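Chapter 14
Folding and Caring for Knit Clothing

What you will learn
How knit fabric behaves when it is left in a heap, and why it creases the way it does
How to find the seams and edges that guide a good fold
How to fold a knit top on a padded or cloth-covered surface
How to store a stack so that it stays neat through the week

Words to know: rib, cuff, hem, crease, grain, face side

If you have worked your way through the last two chapters, you have sorted, washed and dried a full household load, and you may well be feeling that the hard part is behind you. In a sense it is! But there is a basket still waiting, and most of us have, at one time or another, let that basket sit in a corner for days, pulling out a shirt each morning and giving it a hopeful shake. This chapter is about what to do with the basket, and I hope that by the time you reach the review on page 432 you will have come to find folding a rather pleasant way to spend part of an evening.

We will begin with knits, which make up a good share of what people wear every day: T-shirts, sports jerseys, sweatshirts, socks, and the soft pants you change into after school. A knit is made of loops, and loops like to move. That is why a jersey is comfortable to run in, and it is also why the same jersey slides and twists when you try to square it up. Woven cloth, such as the cotton of a dress shirt, will hold a sharp line if you press it with your hand. A knit needs a lighter touch and a little more patience, and it pays you back by forgiving small mistakes.

Before you fold anything, look for its edges. The neck, the cuffs and the hem are usually firmer than the body of the garment, often because they are ribbed or doubled over, and many sports clothes have them in a second color that is easy to spot. Take hold of one of these edges first and let the rest hang. If you grab the middle of the heap, you will only be moving the heap from one spot to another, as generations of my students have cheerfully demonstrated.

You will also want to think about where you work. A bed is fine, a sofa is fine, and so is a table with a cloth spread over it. A slightly rough cloth surface keeps a knit from sliding away from you, though on a soft seat you should smooth with flat palms, working outward from the center.

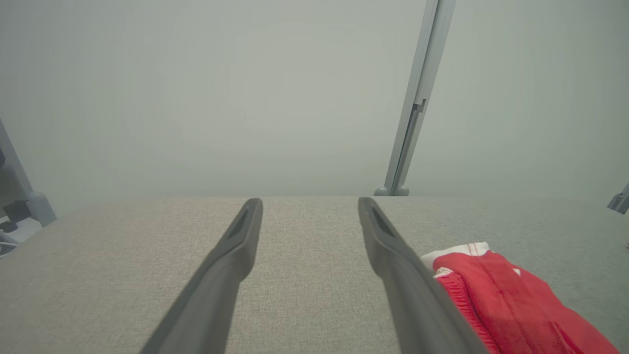
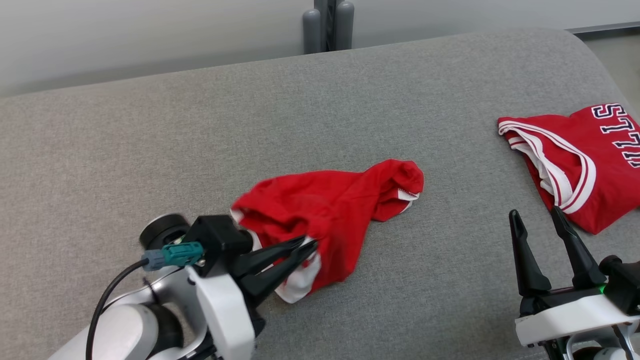

Practice in this chapter starts with the untwisting step, which beginners tend to skip. A garment that has been wrung or bundled holds its twist all along its length, and folding over the twist simply locks it in. Find a light-colored edge like the white trim at the lower left end of the crumpled red garment in the second picture, lift there, and follow that edge around with your fingers until the cloth opens up. Lay the piece face side down, draw the side seams straight, and run your palms over it once or twice. Only then bring in the sides and fold up from the hem. Keep a second garment of the same kind nearby while you learn, and match your next fold to the width of the one before it. Activity 14.1 asks you to do this with two tops from your own drawer.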